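Refill corner at Trurbridge: news for November

Since last month our refill corner has 19 members more, and the shelf for dry food is now full. Please bring your own jars, clean and with a lid. 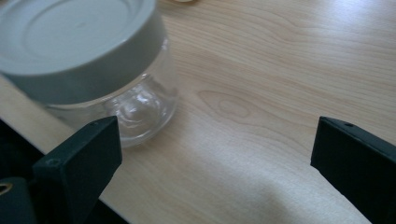
Morena Piras asks if jars that held pickles are accepted, as the smell stays in the lid. Yes, they are, but please use them for beans or salt and not for tea.

We weigh every jar before filling, so you pay only for the food. Write the weight on the bottom with a wax pencil - it saves time for the next visit. 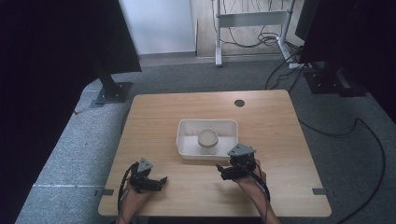

A small white container with a lid, like a jar or cup, in a white tray.

The price of red lentils stays the same until the end of the month. Rice from Rattanakul comes in bags of 30 kilos, and we open a new one only when the old one is finished. 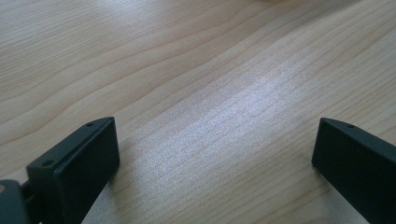
Oats will come one week later than planned. If you want to reserve some, write to Algirdas Vasiliauskas and tell him how many grams.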